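Section 2. Planning and Ordering Your Equipment

Read this section before you place an order. It covers the quantities, the work surface and the spare parts to budget for when you set up Ruketti hand-held grippers. Assembly starts in Section 3.

2.1 Decide how many stations you need

1. Write down the tasks you plan to record and the hours per week for each one.
2. Divide the weekly hours by 30. This is the most one station should be scheduled for, including breaks and resets.
3. Round up to a whole number. Order one gripper per station.
4. Add one spare gripper for every 2 stations.

Note: Do not plan on sharing a gripper between stations. Moving it means repeating the calibration in Section 5, and the time lost costs more than the second unit within a few weeks.

2.2 Choose the work surface

An ordinary office table is suitable. You do not need a lab bench. Check the following before you buy or reuse one:

1. The top is flat and does not rock when you lean on one corner.
2. The finish is matte or close to it. Glossy tops produce glare that is hard to remove later.
3. There is a way to route cables off the back. A table with a cable hole is easier to keep tidy, but a clip on the rear edge also works.
4. There is free floor space behind the table for the power supply.

CAUTION: Small objects can fall through an open cable hole. Fit a cover if your task uses coins, screws or similar parts.
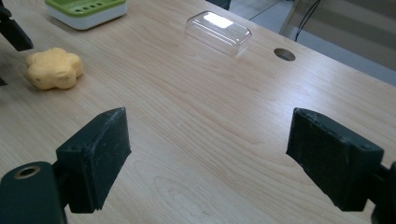
2.3 Budget for task objects

Household objects cost little, but they are often left out of the first budget and then bought in a hurry. Set aside 40 dollars per task.

1. Buy a mix of soft and rigid items. Sponges, dishes and light plastic lids are a good starting set.
2. Include at least one clear item if your project will need to handle clear packaging.
3. Buy two of anything that is soft or easily cracked.
4. Keep the receipts and note the store. Seasonal items may not be on sale when you need a replacement.

2.4 Budget for wear parts

The finger pads are the first parts to wear. The top rims go first, and the faces get scuffed from contact with the table. Light scuffing does not affect use. Replace both pads together when a rim is rounded enough that thin objects slip out.

Order these with the gripper:

Finger pad set, Skurkach part 409: one set per gripper, plus one spare
Pad screws: one bag per site
Mount bracket: one spare per site

CAUTION: Do not mix old and new pads on the same gripper. Uneven pads do not close squarely.

2.5 Place the order

1. Fill in the order sheet at the back of this guide.
2. Ask for a written quote from your distributor. Catacutan handles orders for single sites. Sudmont handles orders for several sites and offers staged delivery.
3. Check that the quote lists shipping and spare parts as separate lines.
4. Confirm the delivery date before you book operators.

Note: Prices in the order sheet were last checked on 23/05/2025. The distributors close for stock count in the first week of August, so send orders before then if you need parts that month.

When the boxes arrive, compare the contents with the packing list and report missing items to the distributor. Keep the packaging until you have finished the checks in Section 3.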